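Akon Counselling Rooms
Premises and client safety checklist, with comments
Inspection date: March 16, 2023
Completed by: Rocío Villanueva, practice manager
Clinical lead present: Milagros Bustamante

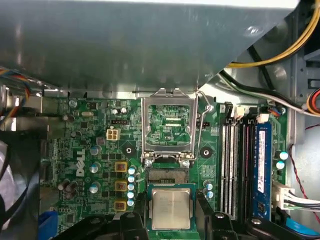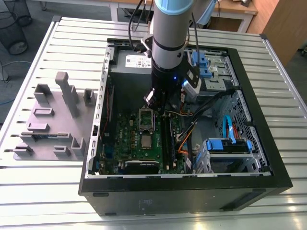 Open desktop computer case, close up and from the side.

1. Waiting area
Exits clear: Yes
Crisis line numbers on display: Yes
Comment: The poster by the door is the January version. Swap for the new one.

2. Therapy rooms
Therapist's chair nearest the door: No, room 2
Comment: Moved back during the visit. Abilio Quintana asked that cleaners be told not to shift it.
Panic button tested: Yes, all rooms
Comment: Room 3 took two presses. Wendt to look at it.
Voices heard from the corridor: Yes, room 1
Comment: Words could be made out at normal volume. Door seal needs replacing. Quote is £82 fitted.

3. Client records
Paper files locked: Yes
Key log up to date: No
Comment: Two entries not signed back in. Both keys were in the safe.
Screens lock when left: Yes, after 10 minutes
Comment: Too long for reception. Ask for two.

4. Risk procedures
Suicide risk form in use: Yes
Child protection contacts correct: Partly
Comment: The out-of-hours number is right, the daytime one is old. Corrected on the wall copy, still wrong in the handbook.
Lone working sheet filled in: Yes
Comment: Nurhan Kırmızıgül has the last evening slot and now texts Milagros on leaving.

5. Group room
Seating and floor in good order: Carpet lifting by the radiator
Comment: Taped for now. Budget of £700 agreed.

Outstanding items go to Inmaculada Zabala. Room 1 is not to be used for couples work until the seal is done.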